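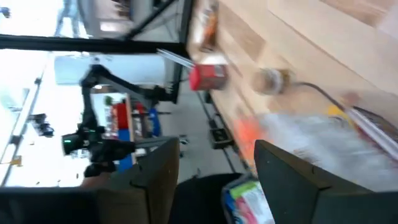
A red can on a light wooden tabletop.

News > Press releases > Food and drink

Last updated: August

Bridby gets its fizz back

Fiore, the Markton drinks maker, is bringing back its bitter cherry soda after 231 letters of complaint, 5 of them polite. A first run of 2000 cans goes on sale in Bridby this Sunday.
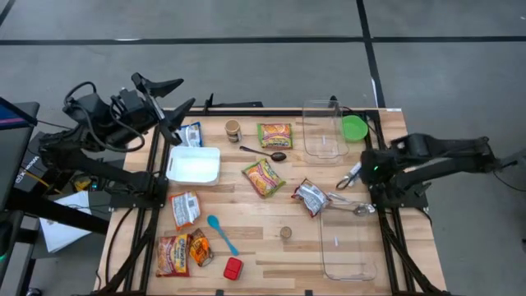 "We took it off the shelves to see if anyone would notice," said Aarti Semwal, head of flavours. "My aunt noticed by teatime."

The recipe is unchanged, including the aftertaste.

Related
Billimine crisps: vinegar level under review
Fiore picks 215 tasters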